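Saludo Tableware Customer Support
Ticket 2992
Subject: Pastora oval plate leaves gray marks on Zisel cutting mat
Status: Closed
Opened: March 2020
Requester: Lamduan Chantharasri
Assigned to: Benjie Lumbao

Description of issue

The requester reports that a Pastora oval serving plate leaves fine gray lines on the surface of a green Zisel cutting mat. The mat covers the top of a small table, and the plate is placed on it with fruit, usually grapes. The marks appear when the plate is turned or pushed without being lifted. They are most noticeable across the white grid and do not come off with a dry cloth.

The requester also states that the plate rocks slightly when pressed on one side of the rim, and asks whether the plate is defective, whether the mat can be cleaned, and whether grape juice will stain the printed ruler markings.

Steps taken before contact

Mat wiped with a dry cloth. No change.
Mat wiped with plain cold water. Slight improvement.
Plate run through the dishwasher. Marks continued.

Attachments 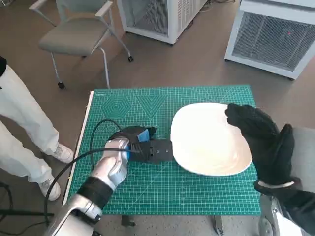
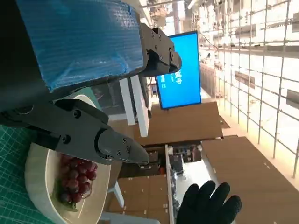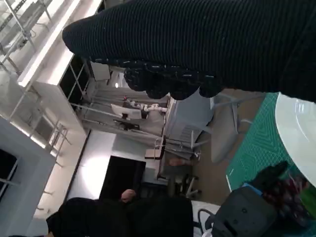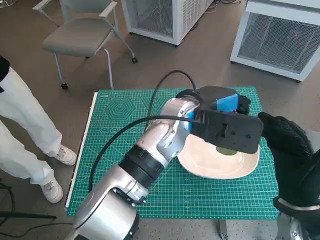
Reply from Benjie Lumbao

Thank you for the information provided. The lines you describe are consistent with wear from the foot ring, the narrow unglazed edge on the underside of the plate. On the Pastora oval the foot ring is finished by hand and may be left slightly rough. This is not a fault in the glaze and does not affect the use of the plate with food.

Please carry out the following and report the result.

1. Turn the plate over on a folded towel and run a fingertip along the foot ring. Note any raised point.
2. Rub the ring with a damp fine sanding pad for 60 seconds. Rinse and dry.
3. Wash the mat with lukewarm water and a drop of dish soap, using a soft sponge. Do not use hot water or a scouring powder.
4. Leave the mat flat to dry before placing the plate on it again.
5. Test for rocking on a bare, level table, then on the mat.

Juice should be wiped up promptly. We hold no test results for fruit stains on the Zisel mat and cannot advise on the printed markings.

Update from requester

One raised point was found on the foot ring, near one end of the oval. It was removed at step 2. The gray lines came off with soap and water, apart from one short line that can be felt with a fingernail and appears to be a scratch. The plate is steady on the bare table. On the mat it still moves a little at one corner of the table, where the mat does not lie fully flat.

Reply from Benjie Lumbao

The remaining movement is attributed to the mat. Please place it under flat weight overnight, printed side up, away from heaters and direct sun. If the corner is still raised in April, the matter should be referred to the seller of the mat.

A set of felt foot pads for the Pastora oval has been sent at no charge. The pads must be removed before the plate is washed.

Internal note

Foot ring finish reported to Rochelle Tomoana under batch 31. Replacement plate not required. Requester confirmed by email that the ticket may be closed.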